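How to Walk and Check a Paved Park Path

By Jacobus Mokgethi
Aug 31, 2023

A paved path through grass looks like it takes care of itself. Most of the trouble starts at the edges, and it starts small. If you look after a path in a park, on a school campus or around a housing development, a regular walk with a notebook will catch most of it while it can still be fixed with hand tools.

I check the Troncoso path this way. It is 2,000 feet long, paved, with grass along it and trees farther back. The method works on shorter paths too. I would not change much for a longer one except to split it over two visits.

What you need

A measuring wheel or a long tape
A notebook and pencil
A straight board or level, 2 feet long
A flat spade or half-moon edger
A stiff push broom
Sidewalk chalk
A handful of wire flags
Gloves

A phone will do for notes, but I still use paper. I put one page in the notebook for every stretch of path and write the distance at the top of each page before I leave home.

Pick the right day

Go on a gray, dry day if you have the choice. Full sun throws hard shadows from the trees and a crack can disappear in them. It also makes pale pavement hard to look at for an hour. Under an even cloud cover you can see the difference between one patch of surface and the next.

Go out a second time, soon after a good rain. That visit is short. You are only looking for standing water, and you can mark it and leave.

I do the full check in July, when the grass has slowed down, and a shorter one after the leaves drop.

Step 1. Set your starting point

Choose something that will not move. A post, a drain cover or the corner of a curb is fine. Write down what it is. Every measurement you take is from that point, so if someone else does the check next year they need to be able to find it.

Set the wheel to zero and stay on the same side of the path for the whole walk. On a bend the inside edge is shorter than the outside edge, and if you switch sides your distances will not match the ones from last time.

Step 2. Walk it once without stopping

Walk the whole length at a normal pace down the middle and look well ahead of you. Don't write anything yet. You want to see the line of the path, where it bends, where it seems to get narrower, and where the ground on either side changes. Places where people leave the pavement show up better from a distance than from directly above.

Then turn around and walk back. You will see things on the return trip that you missed going out.

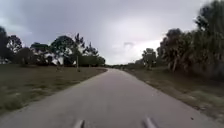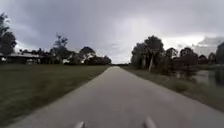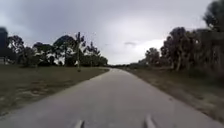 Looking along the path from the middle of the pavement, with grass on the left.

Step 3. Check the surface

Start again at zero. Look at the stretch a few steps ahead of you and then at the ground by your feet. You are looking for:

Cracks. Note whether they run along the path or across it. A crack you can't fit a coin into can wait. Anything wider gets a chalk mark and a line in the notebook.

Raised spots. Lay the board across them. If the board rocks, measure the gap under the end. Near trees this is usually a root.

Low spots. The board helps with these too, but the visit after rain is better.

Loose grit. Sand and fine gravel on smooth pavement is a slipping hazard for bikes. Sweep it off and write down where it was, so you can find out where it is coming from.

Stains and dark patches are mostly harmless. Leaf litter leaves them, and so does damp ground. I only note a dark patch if it feels soft underfoot or has a slick film on it.

Step 4. Check the edges

This takes the longest. Walk one side out and the other side back.

A clean edge is a straight line where the pavement stops and the turf starts, with the two close to level. What you will often find is that the grass has crept in over the pavement and is holding a layer of soil there. Push the toe of your boot against it. If it lifts, the real edge is farther out than it looks. I have found 37 feet of hidden pavement along one side of a path where everyone believed it had been built narrow.

The other problem is the reverse. People step off to let someone pass, or they run on the soft side, and the grass wears down to a sandy strip. After that the soil washes out and the pavement is left with a lip. Put the board flat on the pavement so that it sticks out over the side and measure down to the ground. If the drop is more than 2 inches, flag it. A wheel that goes off a drop like that is hard to bring back.

Step 5. Look at the grass on both sides

Go a few paces out from the path. Bare patches right along the edge are from feet. Bare patches farther out are more likely dry soil, mowing too low, or something under the surface such as old rubble. Push a screwdriver into the ground. If it stops just below the surface, seed alone is not going to fix it.

Check anything standing in the grass, including posts and signs. Give each one a push by hand. Note the ones that move.

On the side nearest the trees or shrubs, check for growth that is leaning toward the path. I cut back anything that is within arm's reach of the pavement. Leave larger limbs to someone with the training and the insurance.

Step 6. Do the small jobs

I do these the same day or the day after, while the flags are still up.

Cut back the turf. Set the spade straight up and down against the real edge of the pavement and step on it. Work along in short overlapping cuts, then lift the strip off with the blade held low. Throw the strips on a tarp. Don't leave them on the grass or they will root again.

Fill the worn edge. Use screened topsoil for a shallow dip. Add it in thin layers and tread each one down before you put on the next. Finish a little above the pavement, as it will settle. For a deeper drop I put crushed stone in the bottom first.

Seed it. I use the Zitis low-mow mix on dry ground and rake it in lightly. Water it for two weeks if there is no rain. A string line on short stakes will keep most people off it.

Sweep. Do this last, from the middle out.

Cracks wide enough to need filler should be cleaned out and left to dry completely before you start. I have used Lestent cold filler on narrow ones and it has held. Wider cracks and root damage go to a paving contractor.

Step 7. Write it up

Copy the notes out the same evening. For each item give the distance from the starting point, the side, what you found, and what was done. Mine for the first half of the Troncoso path, up to the 1,000-foot mark, fit on one sheet. The second half needs more room, mostly for edge repairs.

Keep the old sheets. If the same spot shows up three years running, the repair is not working and you should look at drainage before you put down any more soil.

Contact: Jacobus Mokgethi, Jesia Grounds Notes | Copyright 2023 Jesia | Back to top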